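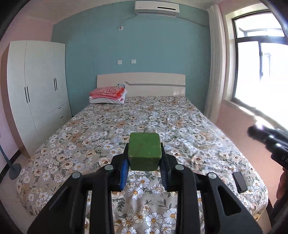
Planning the Equipment Budget for a Second Year of Handheld Gripper Work

Home Notes Equipment Budgets Contact

Posted 05/10/2019 by Norbert Vrabec

The purpose of this entry is to set out how the equipment budget for the coming year was prepared, what was requested, and which items were deferred. Several readers who manage small automation programs have asked for this information, and it is more convenient to provide it in one place than to answer each letter separately. The views given are my own and do not bind the Plondport office, where I have had responsibility for purchasing since the program began.

The work for which we buy is modest in scale. Operators use handheld grippers to pick up, hold and set down small objects in ordinary furnished rooms. A green block held over a bedspread is a fair instance of the task. Bedrooms were placed on the work plan in February, after kitchens, and they have proved the more demanding of the two from a purchasing point of view. Bedding is soft, a block set down on it does not always sit flat, and the operator must lean in at angles that a kitchen counter does not require.

Basis of the request

The first-year budget was prepared by analogy with an older project that used a fixed arm on a bench. This was an error on my part. A fixed arm is one large purchase followed by a long quiet period. Handheld tools are a small purchase followed by a steady run of minor ones, and the account codes we had been given did not suit that pattern. Finger pads were charged to office supplies for two months before the matter was corrected.

For the second year the request was divided into tools, wearing parts, objects for handling, and transport. Drahomíra Čierny reviewed the division and asked that storage be shown separately from transport, as the two are approved by different people. Her change was adopted.

Tools

The request provides for 7 grippers. Operators work with one in each hand where the task allows, so the tools must be thought of as pairs, and the odd one is the spare. I had originally proposed two spares. The second was removed at review and I do not expect it to be restored before next year.

Quotations were obtained from Timden and from Trullitz. The Timden tool was slightly lighter in the hand and was preferred by the operators who tried both. The Trullitz quotation was lower, but it excluded the cost of return shipping for repairs, and once that was added the difference was no longer of much consequence. Timden was recommended. I would advise anyone comparing such offers to ask for the repair terms in writing at the same time as the price, as we waited nearly three weeks to receive ours.

Wearing parts

This is the line that was most seriously underestimated in the first year. The ridged pads on the jaw fingers are handled constantly and should be treated as consumables. We have requested 50 sets. Pivot screws are also to be held in stock, although in smaller numbers, together with the driver that fits them. The driver was missing from the first order and one had to be borrowed from another department.

A sum of $394 has been allowed for pads and screws together. The reviewers thought this high for parts of such small size. I have kept the figure and will report against it.

Objects for handling

Blocks, cups, spoons and similar articles cost very little, and there is a temptation to leave them out of the plan altogether. We now list them. A block whose edges have become rounded is a different object from a new one, and the program must decide whether it wishes to replace such items or to keep them in use. Our decision was to keep them and to purchase new ones alongside, with the older blocks stored in a marked bag.

Transport and storage

The rooms in which we work are spread over a considerable distance, and every tool must be carried there and back. Yazdani supplied padded cases in the first year and these remain serviceable. No further cases were requested. Shelving for the store was requested and has been deferred.

Contingency

The balance of the request is a contingency of $2,000, to be released only on written application. Last year there was no contingency, and two urgent repairs were paid from the travel line, which then had to be made good. Mrs. Čierny has asked that any release be reported within the same month, and the form for this purpose has been drafted.

Matters outstanding

The delivery schedule from Timden has not yet been confirmed. The question of whether to lease part of the equipment was raised and will be taken up separately, as the only lease terms we have received run longer than our own funding. I will add a note to this page when the purchase order has been issued.

7 comments Share (50)

Related entries
Repair Terms: What to Request Before Signing
Account Codes for Consumable Parts
Lease or Purchase for Short Programs
Notes on Padded Cases After One Year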